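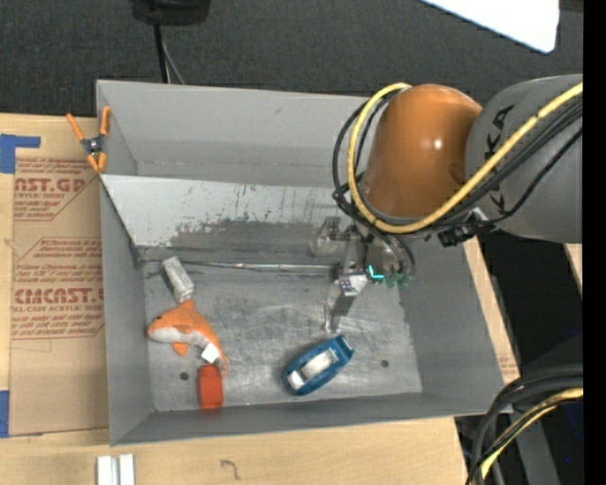
How do you get stage blood out of a cotton shirt before the next performance?

Rinse it from the back in cold water as soon as the actor is out of it, then work in a little washing-up liquid and leave it for half an hour. Hot water sets most of the sugar-based recipes, so keep the temperature down until the mark has gone.

## Making a batch at home

The recipe we use at the Drindton Players is cheap and washes out better than most bought bottles. It makes enough for 4 nights of a moderately violent play.

- 5 tablespoons of golden syrup
- 2 tablespoons of water
- 1 teaspoon of cocoa powder
- red food colouring, added by the drop
- a small squeeze of clear washing-up liquid

Mix the cocoa with the water first or it goes lumpy. Stir in the syrup, then the colour. Leave out the washing-up liquid if any of it is going near a mouth, and label the two jars clearly. It keeps in the fridge for about a week.

Test it on a hidden seam of every costume. Polyester usually comes clean. Silk and unlined wool don't, and we keep blood off them altogether.

## Collars and greasepaint

Dab make-up off a collar with a dry cloth before any water touches it. Rub in neat washing-up liquid with an old toothbrush, going in from the edge of the mark, and rinse cold. A strip of white cotton tape tacked inside the collar takes most of the grease and can be changed between shows.

## Costumes that can't be washed

Mix one part cheap vodka with one part water in a spray bottle. Turn the costume inside out, mist the armpits and lining, and hang it somewhere airy overnight. Keep it away from lamps and heaters while it dries. Try a patch first on acetate linings, which can mark.

## Quietening a squeaky rostrum

Walk over it in soft shoes and chalk a cross wherever it complains. Most squeaks are a loose screw or two boards rubbing. Tighten the screws, then puff talcum powder into the joint and wipe off whatever stays on top, as it makes the floor slippery. If a leg is rocking, glue a bit of felt under the foot.

## Storing props

Use lidded boxes, one per play, with a list taped inside the lid. Ours at the Navudton store are numbered on the short end so they can be read on the shelf. Box 281 is all goblets. Wrap glass in old programmes, and take the batteries out of lanterns before they go away.

Last updated 09/06/2025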